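Gater: Wrist Camera Alignment for a Two-Finger Gripper
Project report, Thu Ung

4. Method

The controller, Plollik, reads the wrist camera and moves the arm in steps of 5 mm until the target lies between the fingers. Training used 300 demonstrations recorded in March on the Buvden bench. Each demonstration starts with the fingers open and the target off to one side.

Targets were dark blocks on a plain, light surface. Early versions of the detector took the shadow as part of the block and placed the center too far toward the shadow side. A brightness threshold fixed most of these cases – the remaining ones were relabeled by hand.

5. Results

Over 100 test runs were made with the final weights. Training was stopped at 2000 iterations, after which the validation error no longer dropped. Most failed runs began with the block only partly in view, where the detector had one side and no full outline to work with.

6. Further work

The next version will add a short search move before alignment, so that a partly visible block is brought into full view first. The finger tips will also be masked out of the input.
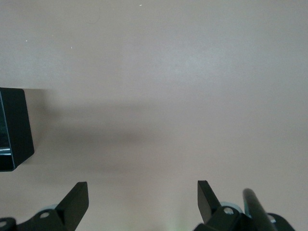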